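Changing and re-zeroing the fingers on our folding cell

I look after the small garment-handling cell in our unit at Ploltville, and the job I get asked about most is swapping the gripper fingers. It isn't hard, but the first time I did it I lost a whole afternoon, so these are my notes, tidied up a bit.

You'll want the 2.5 mm hex key, a lint-free cloth, the feeler gauges and a fresh pair of Zotley fingers. Ours come from Kunport in bags of 12, and we get through a pair every 8 weeks or so on dark fabrics (less on shirts, no idea why).

Park the arm at the service position and drop it to manual. Check the pendant says MANUAL before you put your hands anywhere near the jaws! Then open the gripper fully and back out both screws on the left finger. Hold the finger while you do it - they drop straight into the bin otherwise, and fishing one out of a heap of black cloth is no fun at all.

Wipe the seat. I mean really wipe it, as lint packs into the corner and the new finger will sit skew. Slide the new one on, nip the screws up, close the jaws slowly on the thinnest gauge and only then tighten properly. Same again on the right.

Now the zeroing. On the Sarpong controller go to Tool, then Jaw offset, and clear the old value. Mine said 612 last time, which was miles out, so don't be shy about wiping it. Close the jaws with nothing in them, press Set, open, close, and press Set once more. If the two readings don't match, go back and clean the seat again.

Last job is the touch test. Put a dark garment in, set the speed to 10 per cent and jog down until the tip just meets the cloth. Watch the wrist camera on the big screen while you're doing this. I stop as soon as the folds start to move and then come back up a touch. Once I'm happy I run 100 picks at half speed and go and make a brew within earshot of it.
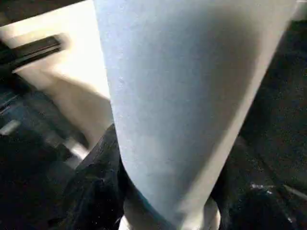 Wrist camera view with the fingertip down on the dark cloth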